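5.2 A slow fault in the finger pads

We had planned to use this section for the grasp results, and we will come back to those, but it would be unfair to the reader to skip over the fault that cost us most of January. Of the 2,965 demonstrations gathered with the hand-held Udero gripper, 600 had to be set aside, and we would like to explain how that came about in enough detail that another group might catch it sooner than we did.

The first sign was small. Policies trained on the Pacheco split kept closing a little early, so that the pads met beside the object or nudged it along the desk. We blamed the learning rate, then the lighting, and for one long week the fisheye calibration — all reasonable suspects, and all innocent. What had slipped was the width reading. One of the screws holding a finger carriage had worked loose, and the opening stored in the log drifted away from the true opening as a session went on. A person holding the tool corrects for this without thinking, by eye and by feel, and so the recordings looked perfectly good when we played them back. The policy had only the number to go on, and the number was wrong.

Replays on the arm made matters plain. Of 65 trials with the affected policy, 43 ended in a missed grasp or a toppled figurine, and in one the wrist pressed into the desk hard enough to trip the force limit. The stop worked as it should, we are glad to say, and after that we lowered the limit for all tabletop work.

Figure 7. The hand-held gripper facing the Pradau desk layout, with horse figurines, books and small potted plants. The ridged magenta pads stand open in a V.
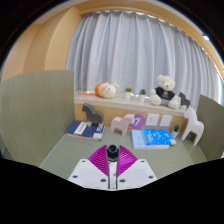
Oltance

Layouts of this kind are hard on a bad width reading. The figurines have flat sides and narrow legs, and a pad that arrives early catches a leg before it reaches the body. We now close the gripper fully on a gauge block before and after each session, and compare the two readings before anything is added to the training set. It takes a minute or so and is rather dull work, but we have kept it up for every session since, and we would warmly recommend it to anyone using a similar tool.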